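Trucos de taller para que la vía no dé guerra
Diciembre, por Radek Kratochvíl

Llega el frío, se enciende la estufa del cuarto de los trenes y a todos nos entra la misma alegría: a rodar otra vez. Y entonces la locomotora que en primavera iba como la seda se para en mitad de la recta, le das un golpecito con el dedo, avanza dos palmos y vuelve a pararse (con la luz parpadeando, para más burla). Me ha pasado tantos inviernos que he ido juntando en un cuaderno los arreglos que me funcionan, y aquí los dejo pasados a limpio, con sus rodeos y todo, por si a alguien le ahorran una tarde.

Mi maqueta es modesta, en escala H0, hecha con módulos de 1290 milímetros que se atornillan entre sí y que representan la estación de Irngate, un sitio que solo existe en mi cabeza y en un plano dibujado a lápiz. Lo digo para que se entienda que hablo de una instalación doméstica, de las que pasan meses tapadas con una sábana y luego tienen que arrancar a la primera.

Empezar por las ruedas

Casi todos vamos derechos a frotar el carril, y yo también lo hice durante años. Ahora miro antes las ruedas. Pongo la locomotora boca arriba en una cuna de espuma, le doy corriente con dos cables finos y, mientras giran las ruedas motrices, les acerco un bastoncillo apenas humedecido en alcohol isopropílico. Sale negro, claro. Cambio de bastoncillo hasta que sale gris y lo dejo ahí, que el blanco perfecto es cosa de revista. Los vagones también cuentan, sobre todo si llevan ruedas de plástico, que recogen porquería y la van repartiendo por todo el circuito con una generosidad admirable.

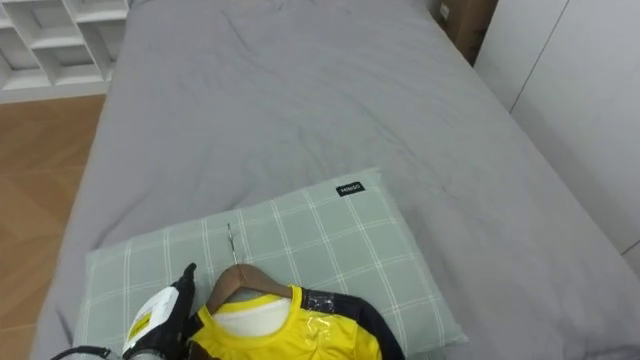
¿Cada cuánto conviene limpiar la vía si la maqueta se usa poco?
Antes de cada temporada y después cuando la locomotora empiece a dudar a marcha lenta. Una pasada de paño seco antes de cada sesión evita muchas de las limpiezas a fondo.

El carril, con mano suave

Para la limpieza normal uso un taco de corcho forrado con un trapo de algodón viejo, de los que ya no sueltan pelusa. Unas gotas de alcohol, el cuarto bien ventilado, la estufa apagada y la corriente desconectada. Se frota a lo largo, nunca a lo ancho, y se insiste un poco más en las curvas y a la entrada de los desvíos. También probé el líquido Skorkodus, que huele a naranja y limpia bien, pero si se le va a uno la mano deja una película y las máquinas patinan en la rampa. Con dos gotas por módulo me sobra.

La lija solo la saco cuando hay pintura o cola seca encima del carril, y entonces tiene que ser del grano 1000 o más fina, con el taco bien plano. Una lija basta deja surcos, y en los surcos se mete la suciedad del año siguiente.

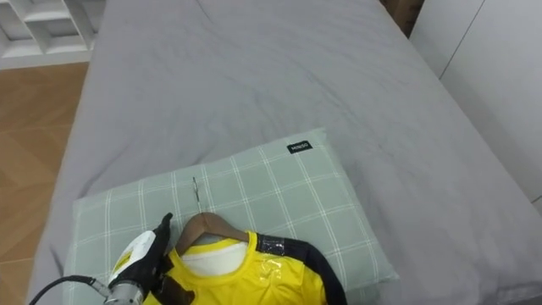 Con los desvíos hay que tener todavía más paciencia, pues el contacto entre la aguja y el carril es una superficie ridícula y cualquier granito de balasto la estropea. Yo paso un pincel seco, muevo la aguja a mano hacia los dos lados, vuelvo a pasar el pincel y, si sigue fallando, doblo una tira de papel mojada en alcohol y la deslizo entre las dos piezas con la aguja cerrada, muy despacio, como quien saca una carta de un sobre sin romperlo.

Más cables de los que parecen necesarios

Las bridas metálicas que unen los carriles sirven para alinear, y para llevar corriente sirven una temporada. Después se oxidan. Por eso sueldo un par de hilos a cada tramo y los bajo a un cable más grueso que recorre la maqueta por debajo. En cada módulo mío hay cuatro tramos, así que son cuatro pares, uno por tramo, y se hacen en una tarde tranquila. Rojo para el carril de la pared, negro para el del pasillo, siempre igual, y el color apuntado en la propia madera.
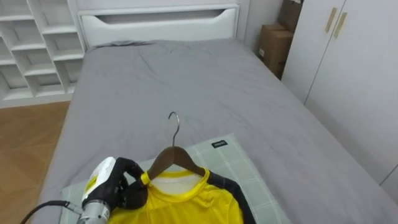
Un lector del boletín de Manurung me escribió que él estaña primero el hilo y el costado del carril por separado, que luego los junta con un toque de soldador muy corto y que desde entonces no ha vuelto a derretir una sola traviesa. Lo probé y le doy toda la razón. Yo añado una pinza metálica a cada lado de la soldadura, que se lleva buena parte del calor, y un poco de flux del que se vende para electrónica. El de fontanero, ni acercarlo, que se come el metal con el tiempo.

Compro el hilo en Namow, por rollos pequeños, y guardo los recortes en un bote de mermelada para los semáforos. Mi mujer dice que el bote lleva lleno desde que nos mudamos. Será verdad. 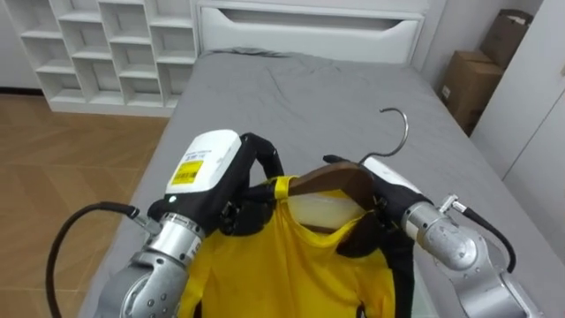

Guardar la maqueta hasta la próxima

Cuando toca recoger, retiro las locomotoras de la vía y las meto en su caja de costado, con un papel fino entre la carrocería y la espuma para que no se peguen los pasamanos. Las que he engrasado las dejo antes una noche sobre papel de cocina. Los módulos se tapan con algodón, que respira, y desenchufo el transformador de la pared.

Si el cuarto es húmedo, un par de bolsitas de gel de sílice en la caja de las locomotoras vienen muy bien. Las mías son las que salen en las cajas de zapatos, y las cambio al llegar el otoño.

Contacto: escribir a Radek Kratochvíl por el formulario | © Cuaderno de Irngate, todos los derechos reservados | Volver arriba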